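Skaromix open house, Stollcombe, May

Quick write-up before I forget it all. Got there at 10, parking already full, ended up on the grass by the loading dock. Coffee decent. Name tags ran out.

Skaromix does kitchen fit-outs, counters mostly, and the Stollcombe building is the showroom up front with the shop behind it. Shop first. Slab racks, a bridge saw (not running, boo), lots of offcuts in bins. They do 377 kitchens a year out of this one site. Edge polishing was the best part, wish we'd had longer there. Ear plugs handed out at the door, keep them, you'll want them.

Price sheet: sample board 30 dollars, the Wastitz sink package 874, installation extra. Wastitz line is new this spring. Yüksel had a table by the stairs with hinges and drawer runners, nice soft close, took a catalog. 143 pages, havent opened it.

Then the kitchen in the back. My favorite stop. White marble look on the counter with soft gray veins, and a backsplash in little square mosaic tiles, greens and grays and a muted blue. I'd take that backsplash home today. Dark faucet, slim neck, coppery shine around the base. Set up like people cook there, toaster oven with a towel folded over the top, a two-slot toaster, fruit on a blue plate. Liked the cutting boards a lot, esp. the bamboo one with the juice groove all the way round. Mine at home has no groove and teh counter pays for it.

Out by 1. Skipped the raffle. Bring a tape measure if you go.

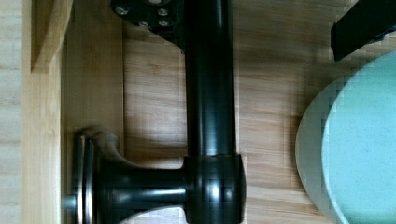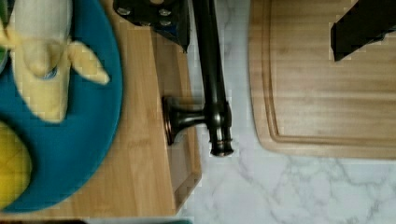
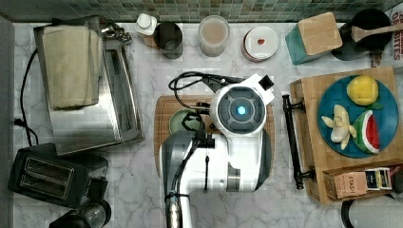
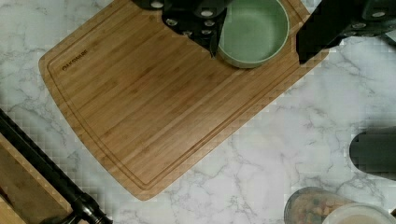 Back kitchen, Skaromix, Stollcombe. Last one is the board with the groove.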